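작업 노트 / 천류 파지 데이터 수집
읽는 시간 5분

화요일, 오전 9시 40분 시작

지난주에 정한 대로 이번 주는 회색 골지 천만 한다. 매끈한 천은 이미 충분히 모였고, 학습 쪽에서 계속 틀리는 것이 골지와 니트류라서 당분간 여기에 시간을 쓴다. 목표는 12월 말까지 유효 에피소드 2000개. 하루 단위 목표는 따로 두지 않기로 했다. 숫자를 맞추려고 오후에 급하게 찍은 것들이 나중에 거의 다 버려졌던 적이 있다.

시작 전 점검. 손목 카메라 초점 고정 확인, 노출 수동, 화이트밸런스 수동. 그리퍼 영점은 어제 값 그대로 두고 열고 닫기만 몇 번 해 봤다. 닫힘 끝에서 나던 작은 소리는 오늘은 안 난다. 나사를 다시 조인 사람이 있으면 기록에 남겨 주기 바람. 누가 언제 만졌는지 모르면 힘 값이 달라졌을 때 원인을 찾을 수가 없다.

수집 프로그램은 Skirnia 그대로. 업데이트 알림이 떴지만 이번 묶음이 끝날 때까지는 올리지 않는다. 지난번에 중간에 올렸다가 타임스탬프 기준이 바뀌어서 앞뒤 데이터를 따로 정렬해야 했다.

오전 묶음 메모

과제는 한 가지다. 천의 늘어진 아랫부분을 손가락 사이에 넣고 잡아서 들어 올린 뒤 놓는다. 원격조작은 내가 앞 30개, Leilani Kowalczyk가 뒤 30개. 한 사람 버릇만 들어가면 모델이 그 버릇을 그대로 배우기 때문에 교대한다. 내 경우는 접근할 때 손목을 왼쪽으로 먼저 돌리는 버릇이 있고, 로그를 겹쳐 그려 보면 바로 보인다. Leilani는 거의 수직으로 들어가는 대신 잡기 직전에 한 번 멈춘다. 둘 다 틀린 건 아니니 고치지 말고 그대로 섞는다.

멈춤 구간은 길이를 따로 기록해 두기로 함. 2초를 넘으면 후처리에서 잘라낸다. 잘라낼 때 그리퍼 명령값만 보지 말고 관절 속도도 같이 볼 것. 명령은 가만히 있는데 팔이 아직 흔들리고 있는 구간이 있다.

접힌 자리가 있는 상태로 시작하는 에피소드를 더 늘려야 한다. 펴진 상태에서만 시작하면 접힌 선을 천의 가장자리로 착각한다. 평가 때 빈 곳을 잡으러 가는 실패의 상당수가 이 경우로 보인다. 초기 상태는 손으로 대충 흐트러뜨리지 말고 카드에서 하나 뽑아서 그대로 만든다. 카드 내용은 접힘 위치, 늘어진 방향, 아래쪽 폭. 사람 손으로 "아무렇게나" 만들면 결국 비슷한 모양만 나온다.

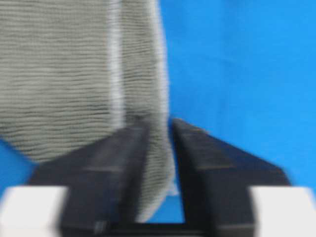
흐린 프레임을 어떻게 할지 다시 얘기가 나왔다. Leilani는 기준값 밑이면 전부 빼자는 쪽이고, 나는 남기자는 쪽이다. 실제로 돌릴 때도 손목 카메라는 움직이면서 찍으므로 흐린 입력은 계속 들어온다. 학습에서만 빼면 빠르게 접근하는 구간에서 모델이 본 적 없는 영상을 받게 된다. 다만 라벨은 문제다. 골이 뭉개진 프레임에서 가장자리를 점으로 찍으라고 하면 라벨러마다 위치가 다르다.

일단 이렇게 정리함.
- 흐린 프레임은 행동 학습용으로는 남긴다.
- 가장자리 라벨용으로는 뺀다. 앞뒤의 선명한 프레임에서 보간하지도 않는다.
- 흐림 점수는 에피소드 단위가 아니라 프레임 단위로 저장한다.
- 나중에 기준값을 바꿀 수 있게 원본은 지우지 않는다.

셔터를 더 짧게 하는 안은 Tenwood 조명이 들어온 다음에 다시 본다. 지금 조명에서 줄이면 노이즈가 올라오고, 골지 무늬하고 노이즈가 섞이면 그게 더 나쁘다. 주문은 넣었고 도착일은 아직 모름.

성공 판정 기준

예전 기준은 들어 올린 뒤 천이 손가락 사이에 있으면 성공이었다. 이번 묶음부터는 5초 유지를 넣는다. 골지는 처음엔 걸려 있다가 골을 따라 조금씩 미끄러지는 일이 있어서 순간 판정으로는 걸러지지 않는다. 판정은 조작자가 바로 누르지 말고 에피소드가 끝난 뒤 다른 사람이 영상을 보고 누른다. 애매하면 세 번째 값인 "보류"를 쓴다. 보류를 성공으로 올려 쓰지 말 것.

실패 에피소드도 저장한다. 지우고 싶은 마음은 알지만, 잡기 실패 후 다시 시도해서 성공한 것이 제일 쓸모 있다. 재시도가 들어간 에피소드에는 retry 태그를 붙인다. 통신이 끊겨서 멈춘 것은 실패가 아니라 무효로 따로 뺀다. 이 둘이 섞이면 성공률 계산이 이상해진다.

오후

1시 20분에 재개. 점심 뒤 첫 에피소드에서 힘 센서 기준이 밀려 있었다. 장비를 켜 둔 채 오래 세워 두면 그러는 것 같은데 확실하지 않다. 재개할 때마다 영점을 다시 잡는 것으로 절차에 추가했다.

Barbosa 쪽에서 폴더 이름 규칙을 맞춰 달라는 요청이 왔다. 날짜-천 종류-조작자-번호 순서. 우리 것은 조작자가 앞에 있어서 스크립트로 바꾼다. 오늘 것까지는 옛 규칙으로 두고 저녁에 한꺼번에 변환. 변환 전에 해시 목록을 먼저 뽑아 둘 것. 지난번에는 변환 후에 뽑아서 비교할 대상이 없었다.

천 자체도 신경 써야 한다. 같은 천을 계속 잡으면 끝단 올이 풀리고 모양이 달라진다. 풀린 올이 나쁜 데이터라는 뜻은 아니지만, 언제부터 그 상태였는지는 남아 있어야 한다. 교체할 때 천 번호를 메타데이터에 적는다. 테이프로 끝을 막는 건 하지 않는다. 모델이 테이프를 보고 잡으러 간다.

배경 색 문제는 보류. 지금은 파란색 하나로만 찍고 있고, 분할은 아주 잘 된다. 너무 잘 되는 게 걱정이다. Preltonov 평가 세트는 배경이 여러 가지라서 거기서 점수가 떨어지면 배경 탓인지 천 탓인지 구분이 안 된다. 같은 카드, 같은 천으로 배경만 바꾼 작은 묶음을 따로 하나 만들어 비교해 보자고 제안해 둠. 합성으로 배경을 갈아 끼우는 방법도 있지만 올이 풀린 가장자리에서 파란색이 묻어 나온다.

남은 일
- 손목 카메라와 로봇 로그 사이의 시간 지연 다시 측정. 천이 빨리 움직이는 구간에서 한 프레임 정도 어긋나 보임.
- 카드에 "아래쪽이 좁게 말린 상태" 추가.
- 보류 판정 영상은 Leilani와 같이 보고 기준 문장을 고칠 것.
- 디스크 정리. 원본은 건드리지 말고 미리보기 영상만 지운다.

6시 10분 종료. 그리퍼는 열린 상태로 두고 전원 내림.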